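Up at 8, coffee, then straight into the kitchen cupboard because I said I would do it in June and June is nearly over.

I took everything out of the bottom shelf first. Roasting tin, the colander with the bent foot, 2 cake pans I never use, the lid to a pot I gave to my brother when he moved. The lid went in the donation box. So did one of the cake pans. I kept the other in case someone has a birthday.

The shelf paper was stuck down at the back and came off in strips. I scraped what was left with an old gift card, wiped it with vinegar and left the doors open. Wrote "shelf paper" on the list, under dish soap and the bulb for the hallway.

Mail came while I was doing that. A bill from Laltel, two dollars more than last month, no explanation. I will call them tomorrow. I don't want to sit on hold today.

Ate a cheese sandwich standing up. Radio was all traffic on Pryor Street, so I turned it off.

After lunch, the dishes. I have been putting this off because there are too many and I like most of them. The everyday plates stay by the stove. The bowls go on the middle shelf, large ones at the bottom. Anything chipped on the eating side goes out, and I was strict about it except for the blue mug. The patterned things I wanted to keep together, so I started on those last, with the big enamel bowl and the white plate with the thin green line on its rim. The green piece with HAO SHI HAO WA down it was right there next to them.
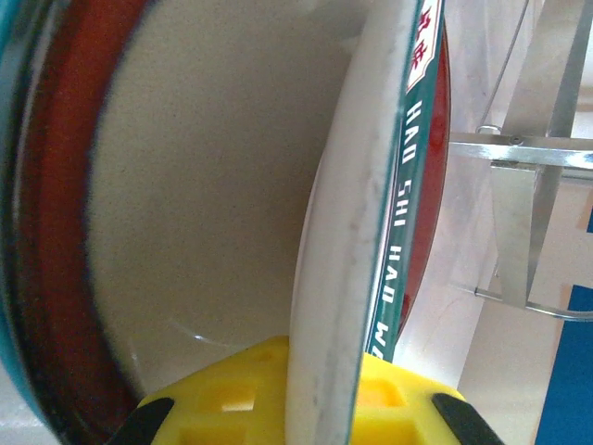 Kenza Fawzy said on the phone that enamel should never be stacked without a cloth in between, and that she ruined a good bowl that way in her first apartment. She uses cut-up pillowcases. I have one with a torn seam, so I cut it into squares and used those. She also wants the cake pan if I change my mind about it.

Stopped at 2 for a rest and didn't get going again until almost dark. The top shelf is still to do. I need the step stool for that and it's in the car.

Soup for dinner. Back is a little sore. Box for the thrift store is by the door.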